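Search this site Search Go

Well hello again, everybody! I promised an update on the robotics club at Sernthorpe and then July ran away with me, so get comfortable, this will be a few posts long.

We have 14 kids this summer, which is more than I ever dreamed of when Fengying Qian and I first talked about doing this over a very long lunch. The project is tidying up a desk. Sounds easy, right? I thought so too!

The kids named the arm Trillerari (there was a vote, and it got loud). Every pickup gets done by hand first, with one student steering and another keeping the log, and the goal is 300 good runs before we train anything at all. 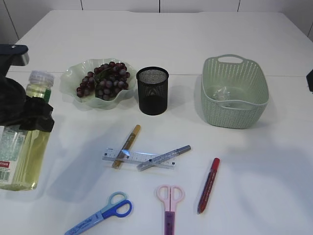

Markers have been the hard part so far. They roll, they end up on top of each other, and if you come in at a bad angle you just push them across the table – I have done this myself in front of the whole group, more than once. Scissors are a close second.

Thiện Ngô wrote a little script called Tak that goes through the log and flags any run where the gripper closed on nothing. It threw out 50 of ours the first night. There was some groaning! But the kids went back through every one of them, and they argued with only a few.

We're at 200 now, so we are getting there. The grapes were Fengying's idea, by the way, and I was against it, and I've come around – soft things make everybody slow down and steer more gently.

Next up is putting pens in the holder, which the younger ones have been begging for. After that we want to try the whole thing on the older Rosix laptop and see if it can keep up. If any of you have a spare power strip with a nice long cord, please message me, I would be so grateful!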